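Bridesel to Supply Heat Pump Controls for Tallstead Housing Renewal

TALLSTEAD, Feb 1, 2022 - Bridesel has been awarded the contract to replace heating controls in 522 apartments in the Tallstead district. The order covers 2,026 radiator valves and 46 central control panels.
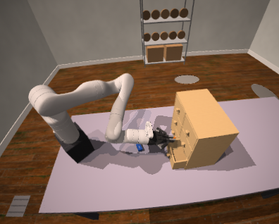 Each panel adjusts water supply temperature according to outdoor readings taken at 8 points across the district. Valves are set by residents and report to the panel over a wired link. The existing boilers remain in service as backup until October.

Tellomen will carry out the wiring. Sandu will handle testing and handover, building by building - work in occupied apartments is limited to one visit per household.
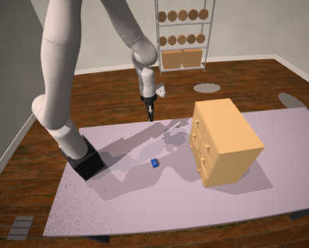 Off-white arm on a black base, computer rendering.

Data sheets and the installation schedule are available from the Bridesel press office on request.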